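Gray Cabinet Gallery
Posted Saturday, September 27, 2014, by Jamila Mridha

If you've followed the furniture pages for a while you know I have a weakness for small cabinets. Big dressers scare me, chairs have too many legs, but give me something with a flat top and a few drawers and I will happily lose a month of evenings to it. The gray cabinet is my favorite one yet, and I've finally gotten it to the point where I want to show it off!

I found it at the Öberg building when they were clearing out the second floor. It was standing in a hallway with a paper sign taped to it that just said YES, which I took to mean yes, take it. Radu Olteanu helped me get it down the stairs (thank you Radu, sorry about the stairs). It was brown then, a tired, orangey brown, with a ring on the top from a plant pot and somebody's sticker collection down the left side. Under all that it was a solid little thing. Nothing wobbled. The drawers had been painted shut at some point, and once I ran a putty knife around them they came loose with the most satisfying pop you ever heard.

I love the shape. There's a top with a nice thick lip, then an open shelf running the whole width, then three drawers stacked one under the other. The open shelf is what sold me. You can shove a stack of magazines in there, or napkins, or the board game that doesn't fit anywhere else, and it all disappears into the shadow.

A few things people asked after the last post, so I'll put them here and save everybody the scrolling.

What did I do to the old finish? I washed it first, two times, with warm water and a little dish soap, and let it stand overnight. Then sanding. I started coarse and finished with a light hand, and please wipe it down in between, I skipped that once and had grit in the paint like sand in a sandwich. The sticker glue came off with cooking oil and a plastic scraper. It took a whole evening and two episodes of a cooking show and I enjoyed every minute, I can't explain it.

What about the plant ring? Sanded, primed, sanded again, primed again. The ring came up through the first coat of primer like a ghost. The second coat held it.

What's the gray? I get this one the most! It's a custom mix from the Imik paint counter. I brought in a pebble. The man at the counter looked at the pebble, looked at me, and went to get his color cards. We landed on a middle gray, a touch cooler than the pebble, and in daylight it goes a little blue. I asked for a small can and he talked me into the next size up, and I'm so glad, because the inside of the open shelf drank paint like you wouldn't believe.

Brush or roller? Both. A foam roller for the top and the sides, and an angled brush for the lip and for the gap between the drawers. If you only buy one good tool, buy the brush. I rolled the top with the cabinet standing under a lamp so I could see the wet edge as I went, and I think that made the biggest difference of anything I did. Roll the whole length in one go, then tip it off very lightly, then walk away. Walking away is the hard part. I made tea and stood in the kitchen with my back to it.

Did I take the drawers out? Yes, all of them, and I numbered the backs in pencil. They look as if they should swap around and they don't. I found that out on the last cabinet and I'm not doing it again.

How long did I wait before using it? The can said 4 hours between coats and I gave it a full night each time. Then I left it alone for a good while before putting anything heavier than a sheet of paper on top. It was agony, but the paint does get harder if you let it.

And now what it's for! Ronja Söderlund and I share a workroom, and what that workroom needed more than anything was a snack spot. Before the cabinet we kept food on the windowsill, on the printer, and for one bad week in the pencil drawer. I had this idea that if there was one nice surface meant for snacks, we'd put them there, and we do. Ronja was doubtful (she called it "the altar" for the first week) but she's come all the way around, and now she's stricter about it than I am. I found a note on the top drawer that said SALTY ON THE LEFT, PLEASE.

I had grand ideas about trays and jars. I even bought a jar. But I like it best with hardly anything on it, so you can see all that smooth gray. A drink, some chips, something sweet. The colors of the packaging do all the decorating, and a blue wrapper against this gray makes me absurdly happy. I would never have thought of potato chips as an accent color, but look how well they do the job!

Photos of the snack top as it stands now:
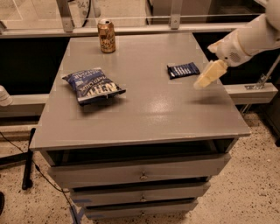

Gold can at the back, blue chips, candy bar in navy. You can see the corners have picked up a few scuffs already, and the open shelf runs right under the top.

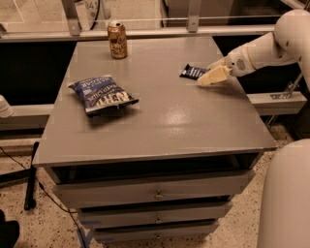 Kettle chips, which is what we always run out of first. The light bounces off the paint quite a lot on this one!

I'm going to leave the scuffs for now. I have paint left over, in a jam jar with a bit of plastic wrap under the lid, and touching up a corner is a five-minute job with a small artist's brush. Dab it, don't stroke it, and feather the edge out with a barely damp fingertip. But I kind of like a piece that looks as if somebody leans on it. Teodor Rønning wrote in to suggest a coat of clear wax on the corners and I'm going to try that in October when the workroom is quieter. If anybody has waxed over a custom mix and had it go yellow, please write and stop me.

For everyday cleaning I use a soft cloth and plain water. Chip salt is the enemy. It gets under things and scratches when you slide them, so lift, don't drag, and give the top a quick wipe at the end of the day. Spray cleaners left dull patches on my test board, so I keep those away from it. I keep the test board in the bottom drawer, by the way, and I really recommend making one. Any scrap will do. Prime it and paint it the same day as the real piece, and then you have something to be mean to. Mine has had coffee, lip balm, tape, a hot mug and a nail file on it, and I learned more from that ugly little board than from all the videos I watched.

The drawers are still a work in progress inside. The top one runs beautifully after I rubbed a candle stub along the runners. The middle one sticks when it rains. The bottom one I haven't lined yet. I have a roll of patterned paper from Ivine with little lemons on it, and it's the cheeriest thing I own, and I'm nervous about cutting it. My plan is to trace the drawer bottom onto newspaper first, cut that, fit it, fix it, and only then go near the lemons. I'll use a thin paste and smooth it from the middle out with an old plastic card. If it works I'll add it to this page, and if it bubbles I'll add it anyway so you can all see the bubbles.

Some of you asked about costs. I paid nothing for the cabinet, and the paint, primer, roller sleeves and sandpaper together came to less than a nice dinner for two. The brush was the one splurge. I've had it for three projects now and it still closes to a proper point because I wash it the minute I'm done, comb it out, and hang it up with the bristles down. I've killed a lot of brushes in my life and I'm trying to be a better person.

Also, please keep sending me your own! Vilho Toivonen sent in a nightstand he did in dark green with the inside of the drawer painted pink, and I gasped out loud when he described it. The pink is a complete secret until you open it. I've been walking around wondering what I could paint the inside of ever since. There are now 300 pieces in the readers' gallery, which I can hardly believe, I started it with my own two and a footstool. Bedside tables are winning by a mile. We're short on benches, so if you've got a bench, I want your bench.

If you send something, one daylight shot from the front is plenty, plus a close one of any part you're proud of. Tell me the color if you know it, and tell me what went wrong too, since that's what people write to me about afterward. Drips, hairs in the paint, a drawer that went back in upside down, I want all of it.

Next up is a narrow shelf for the hallway that currently has eleven layers of white on it. I've started scraping at one end, and there's a strip of turquoise under there that is so pretty I may stop at that layer and leave it be. Ronja thinks I should go down to the wood. We're going to put the kettle on and argue about it.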